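Ticket 494: lower knob demos drift after I switch to remote control (Grondance, microwave task)

Status: open, still poking at it
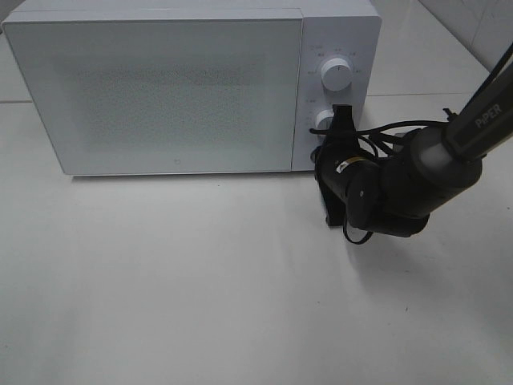

Can I mix hand-guided demos and remote-control demos in one training set?
You can, as long as both kinds are logged at the same rate and from the same zero pose. Mine weren't, and I suspect that's half of this ticket.

Background for whoever picks this up at Mostelden: the task is turning the lower knob on the white microwave with the PiPER arm. I recorded 132 demos total. The hand-guided ones replay great. The remote ones start fine, then the wrist creeps a little to the right and the fingers slide off the knob before the turn is done.

What I tried so far:

Re-zeroed the leader arm before every take. Helped for the first 6 takes, then the creep came back (ugh).

Moved the cable bundle so it doesn't pull at the wrist. The black loop still hangs pretty low under the arm, so I'm not ruling it out.

Slowed the remote speed way down. The turn got smoother, but the end position was just as far off.

Replayed 12 hand-guided takes on the same morning setup – no slip on any of them, which makes me think the gripper itself is okay.

Update, 4:40 pm: found something! The Grirberg logger was stamping remote frames when they got written to disk, and the hand-guided ones when they were read from the arm. I switched the remote side to match and recorded a few new takes. Less creep, but I can still see it on the longer turns.

Next up is a fresh remote batch with the new stamps. Please don't delete the old takes yet – I want to compare them side by side first.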